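Small Storage and Trays – Frequently Asked Questions
Storkness Home, Holtordale
Last updated 18 January 2021

These are the questions our customer desk gets most often about the two-drawer cabinets and the trays. If yours is missing, write to Sibel Başaran at the desk and she will answer it or pass it on to the workshop.

ORDERING AND SIZES

What sizes does the Vanatby cabinet come in?
One size only. It is a cube, 13 inches on each side, with two drawers. We made a taller version until November and have a few left in the Holtordale store. They are not sold online.

Is it solid oak?
The cabinet body and the drawer fronts are oak. The drawer bottoms and the back panel are birch plywood.

Can I choose the color?
The Vanatby comes in light oak. We don't stain or paint to order. You can stain it yourself, but the warranty on the finish ends when you do.

How much does it cost?
$93, handles included. The Sala tray is sold separately.

Does it come assembled?
Yes. The handles are packed inside the top drawer with four screws. You need a Phillips screwdriver.

HANDLES AND DRAWERS

The handles are different lengths. Is that a mistake?
Older cabinets have two handles of the same length. If you bought yours at the store and want a matching pair, bring in one handle so we can check the hole spacing. There are two spacings in use and they don't interchange.

Can I fit my own handles?
Yes, if the screw holes line up. Drilling new holes is fine, but go in from the front of the drawer with a piece of scrap wood clamped behind it, or the back face will splinter.

My drawer sticks. What should I do?
Check first that the cabinet is level. A thin felt pad under one corner is often enough. If it still sticks, take the drawer out and rub a candle stub along the bottom edges of both sides. Don't use cooking oil. It turns gummy after a few months and collects dust.

How do I take a drawer out?
Pull it open until it stops, lift the front slightly, and keep pulling. Empty it first. To put it back, hold it level and push until you feel it drop over the stop.

How much weight can a drawer hold?
The drawers are meant for stationery, sewing things, chargers, napkins and the like. Books and full jars are too heavy and will bow the bottom over time.

Can I stack two cabinets?
Two, yes, if they are screwed together through the top of the lower one. We don't recommend three.

TRAYS

What is the Sala tray for?
Keys, mail, glasses, whatever you put down when you come in. Many people keep it in front of the cabinet and sort from the tray into the drawers at the end of the day.

Is the tray safe for food?
Wrapped food and whole fruit, yes. For anything cut or wet, put a plate or a sheet of parchment under it.

Can it go in the dishwasher?
No. Wash it by hand with dish soap and dry it right away. Hot pans will leave a mark that doesn't come out.

PLACING AND CARE

Where should I put the cabinet?
On any flat surface, away from radiators and direct sun. Oak darkens with light, so if something sits on top for a year you may find a paler patch under it. Leave enough room in front to open the drawers all the way – if you keep a tray there, move it back a few inches or be ready to slide it aside.

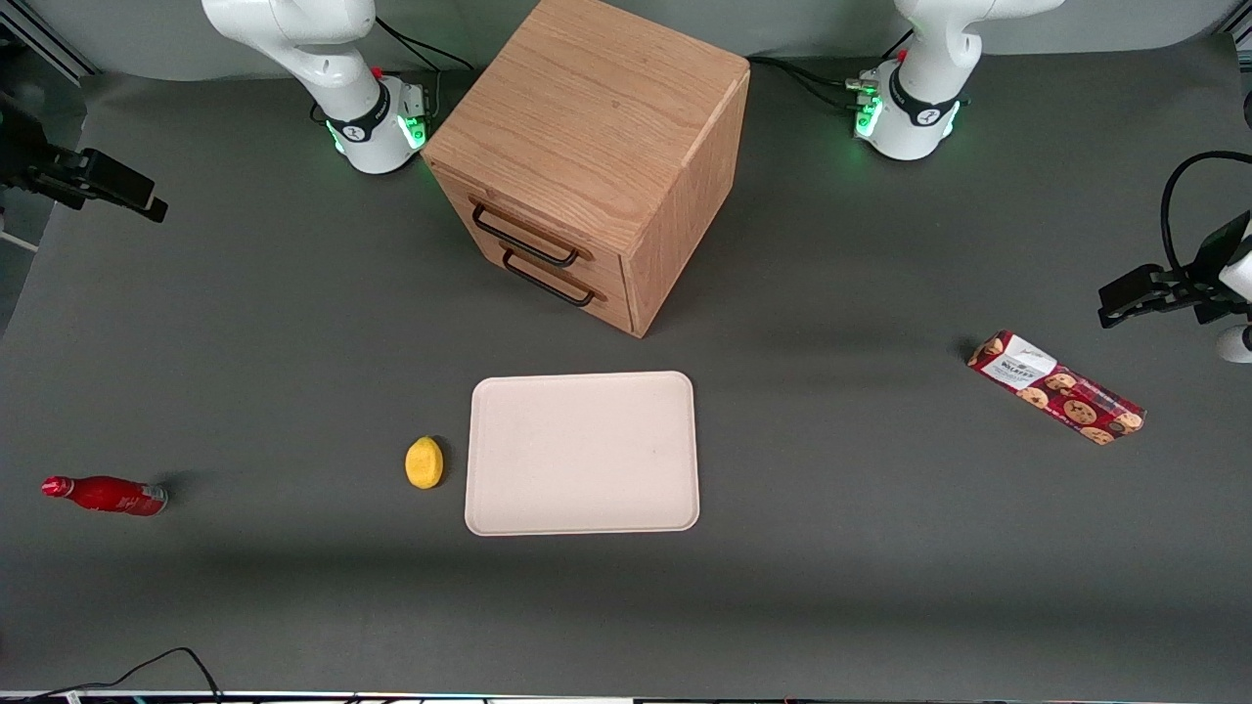

Light oak two-drawer cabinet with black bar handles, and a cream-colored tray in front.

How do I clean the cabinet?
Use a soft cloth, slightly damp, and wipe along the grain. Dry it with a second cloth. Furniture polish with silicone in it makes later touch-ups difficult.

How do I clean the handles?
Wipe them with the same damp cloth. Metal polish will take the black finish off.

There is a water ring on top. Can it be fixed?
Usually. Let it dry for two days, then sand lightly with 320 grit, always with the grain, and wipe on a thin coat of clear furniture wax. Kevser Türkmen in the workshop can do it for $43 if you bring the cabinet in.

RETURNS AND REPAIRS

Can I return a cabinet after fitting the handles?
Yes, within the normal return period, as long as you haven't drilled new holes. Put the handles and screws back in the top drawer before you pack it.

Can I buy a single replacement drawer?
Yes. Tell us whether you need the upper or the lower one, and send a photo of the label on the back panel. New drawer fronts may be a little lighter than your cabinet at first.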